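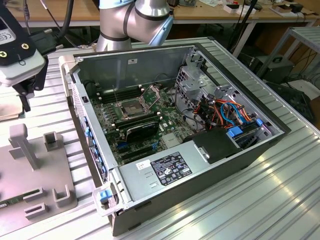 Ticket 7014 - Accounts PC, Kestville office
Opened by: Lindalva Bittencourt
Assigned to: Reinaldo Guerra
Status: Open, waiting on vendor

Lindalva, April 16, 2020
PC shuts itself off mid-morning, no warning, no blue screen. Second time this week. Fleker support say it's overheating and want to sell us a new cooling kit. I'm not convinced.

Reinaldo
Neither am I. The temperature log shows 70 degrees at its worst, and the cutoff in the BIOS is set higher than that. Did Fleker look at the log before they quoted?

Lindalva
They said they didn't need to.

Reinaldo
Right. Ran the stress test for 2 hours. Peaked at 78, stayed up the whole time. If heat was the cause it should have dropped out then. Event log has 14 entries for unexpected power loss going back to February, nearly all before lunch. What else is on that power board?

Lindalva
The label printer and the kettle. Fleker say a kettle couldn't do it.

Reinaldo
They also said they didn't need the log. Please move the kettle to another circuit and leave everything else alone, so we're only changing one thing. I'm not calling it fixed after one quiet morning either. Quote from Fleker is on hold, and I've asked them in writing what reading they based it on. No reply yet.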